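5 March 2026

# Suturing practice, handout 2: closing a straight incision

Today you get to close a whole line, start to finish! Last session was single knots. Now each knot has to work with its neighbors, and this is where suturing starts to get really fun.

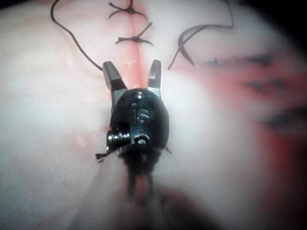 Keep your first few stitches close to one end of the incision and work along it in one direction. Don't jump to the middle yet. (There's a method that starts in the middle and halves the gap each time, and we'll try it in August with the Nirby group.)

## The pad

Soft pads are forgiving, but they do remember a rough hand. If the surface puckers around a knot, you've pulled too hard. The two edges should just meet, like lips closing. Look along the red line every time you tie and ask whether it still runs straight.

## For each stitch

- Enter at a right angle to the surface, then roll your wrist and follow the curve of the needle.
- Come out the same distance from the line as you went in.
- Pull the thread through slowly and leave a short tail.
- Lay the first throw flat, snug it down, then **reverse direction** for the second.
- Trim both ends before moving on.

Loose bits of thread get everywhere, so clear them off the pad and off your instrument as you go. A stray end caught in a knot is maddening to pick out later.

## Before next time

Tie 5 knots in a row on one line, all with even spacing, and bring the pad in. Write your name on the underside. I love looking at these side by side, and you'll be amazed how different the last knot looks from the first.

Reading: Drukel notes, the section on thread tension. Skip the part on running stitches for now.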